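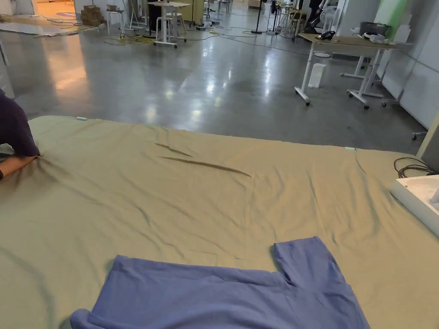
A khaki-beige sheet spread flat, with soft wrinkles and two diagonal creases.

Wrinkle (fabric)

A wrinkle, in the cloth sense, is a small ridge or fold that stays in a fabric after whatever made it has gone away. People also say crease, crumple, rumple or pucker, and I've spent more evenings than I'd like to admit sorting out which is which. My own rule, which I'll use all through this entry, is that a crease is a line and a wrinkle is a bump. A crease can be put there on purpose (think of dress pants). A wrinkle almost never is, unless you're in the crinkle-cotton business, and we'll get to that.

Why cloth wrinkles

Cotton and linen are made mostly of cellulose, which is a long chain of sugar units. The chains lie side by side in the fiber and hang on to each other with a lot of weak little links called hydrogen bonds. Bend the fiber and some of those links let go, the chains slide a bit, and new links form in the bent position. Now the fiber thinks bent is normal! Water makes the whole business easier, as it gets between the chains and loosens their grip, and so a damp shirt left in a heap dries into the shape of the heap. Heat helps the chains move too. Put heat, water and weight together and you have either an iron or the bottom of a laundry pile, depending on how organized you are.

Wool behaves better. It's a protein fiber with a natural coil to it, and it springs back if you hang it up overnight, more so in a steamy bathroom. Silk sits somewhere in the middle. Polyester hardly takes up water at all, so it shrugs off everyday bending, but if you do set a fold in it with a very hot dryer you may be stuck with that fold for good. I have a tablecloth like this and it has lived with its fold for years.

Linen is the champion wrinkler. The fibers are stiff and don't stretch much, so they bend sharply and stay there. Some people love the look. I'm one of them, mostly out of laziness.

Weave and weight

The fiber is only part of the story. How the yarns cross matters nearly as much. In a tight plain weave, each yarn is pinned down at every crossing and has nowhere to slide, so the fiber itself has to take the bend. A twill or a satin has longer stretches of yarn lying free, and these can shift around a little and ease back. Knits do best of all, being loops all the way through, and that's why a T-shirt can be balled up in a bag and still be wearable.

Heavier cloth tends to make fewer, broader folds, and thin cloth makes lots of fine ones. Thread count gets talked about a great deal in the bedding aisle, but a very high count often means a dense cloth with little give, and dense cloth can come out of the dryer looking like a road map.

Measuring it

There are two common ways to put a number on wrinkling. The first is the recovery angle. You fold a small strip, put a weight on it for a set time, take the weight off and see how far the strip opens by itself. Flat again would be 180 degrees, and no recovery would be zero. The second way is to wash a piece, dry it and compare it by eye with a set of molded plastic replicas that run from badly wrinkled to smooth. It sounds old-fashioned but trained eyes are pretty good at this.

The biggest hobby effort I know of is the Purkham Cloth Survey, which gathered 3,405 swatches from home sewers and graded 2,785 of them (the rest were too small, or came without a fiber label). Every swatch was looked at by 2 graders and washed 8 times before its final score. Linen came last, to no great surprise, but the survey also found a wide spread inside plain cotton – some of it scored as well as the blends.

Wrinkle-resistant finishes

The trick behind "easy care" cotton is crosslinking. A resin is soaked into the cloth and cured with heat, and it ties the cellulose chains together with stronger links that don't let go when the fiber bends. The cloth remembers being flat. The cost is strength, as a fiber that can't slide is easier to snap, and the early finishes wore through at collars and cuffs. Many of the resins were also based on formaldehyde, which bothers some people's skin, and later versions cut the amount down a lot or used other acids instead.

Parnard, a small mill I've bought from, finishes its shirting with the lighter kind of treatment, and it does need a touch of the iron. Its neighbor Sison goes with a cotton and polyester blend and skips the resin. I go back and forth on which I prefer (Parnard in August, Sison the rest of the year).

Wrinkles on purpose

Seersucker gets its puckers from the loom, with some warp yarns held slack and others held tight. Plissé gets a similar look from a chemical printed on in stripes, which shrinks the cotton where it lands. Crinkle gauze is often just twisted wet and dried that way. The Mamico pleated scarf is polyester, folded and heat-set, and it goes back into its pleats after a wash, which I still find a bit magical.

Getting them out

Everything that removes a wrinkle is what made it, run the other way: moisture, warmth and some pull. Shake the cloth hard when it comes out of the washer. Take it out of the dryer slightly damp and smooth it with your palms while it's warm. Iron linen damp, with a hot iron and steam, and go along the grain, as pushing on the diagonal stretches the cloth out of square. Wool wants a pressing cloth and a light hand.

Spray wrinkle releasers work by relaxing the fibers so you can tug them straight. A mister of plain water gets you most of the way there.

See also: Crease, Ironing, Permanent press, Pleat, Seersucker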